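Recording good cloth-folding demos with two arms

Okay, so you have a pair of arms, a table, a way to drive them, and a vague plan to teach a policy how to fold laundry. I've been doing this for our Gredby project since December and I made pretty much every mistake on offer, so let me walk you through how I record demonstrations now. I'm assuming your teleop already works and your cameras are saving files. If they aren't, go fix that first (I'll wait!).
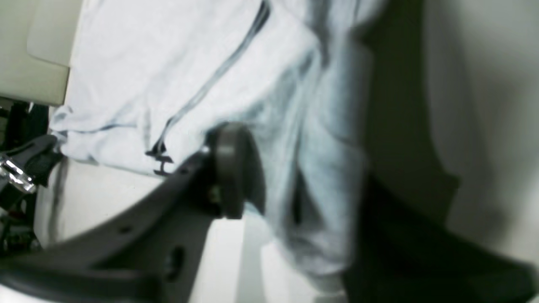
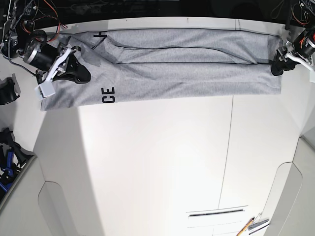 Cloth work on the white table, with printed lettering peeking out of the folds in one view and dark markings in the other.

Step 1. Pick your garments before you pick your settings

Start with one kind of thing. I went with shirts, and I'd do it again. Try to get a few with printing on them and a few plain ones, because a policy that has only ever seen a logo will happily treat that logo as a handle. Ask me how I know. My first batch was 37 episodes of the same shirt, and the result folded that shirt beautifully and stared at every other one.

Step 2. Write down what "done" means

One sentence, taped up where you can read it while driving. Mine says: folded in a strip, both ends held, then laid flat and released. If two people are recording, read it out loud to each other. Jianguo Lu and I spent a whole afternoon collecting data where he let go at the end and I didn't, and the policy learned to hover there, undecided, until we hit stop.

Step 3. Reset messy

Pick the shirt up, drop it, record from wherever it lands. Don't smooth it out first! I know it's tempting. Every so often turn it over or rotate it a quarter turn so the sleeves point somewhere new.

Step 4. Drive slower than you want to, then stop wobbling

Cloth swings. If you lift a corner fast, the rest of it keeps moving after the gripper has stopped, and your wrist view is full of fabric doing its own thing. Lift, let it settle for a beat, move on. But don't park there for five seconds thinking about lunch either, or you'll be teaching it to pause. When I need to think I end the episode and start over.

Step 5. Keep the near misses

If a corner slips and you catch it again, save that one. Those recoveries are gold. What I throw out: episodes where I drove a finger into the table, episodes where a camera dropped out, and anything where I reached in with my own hand to help.

Step 6. Check as you go

After every ten or so I play back one wrist view and one overhead at double speed. It takes a couple of minutes. I once skipped this and lost a full session to a wrist camera that had been bumped sideways.

How many do you need? For our strip fold, things got usable at around 900 episodes, and we ended up keeping 615 of those after cleaning. Yours will be different, especially if you go for towels.

Name your folders by garment and operator, something like villca_shirt04_lepik. Rimantas Lepik set that up for us and I grumbled, and then I needed to pull out every episode of mine from one bad morning and it took me ten seconds.

Next page: trimming the starts and ends of episodes.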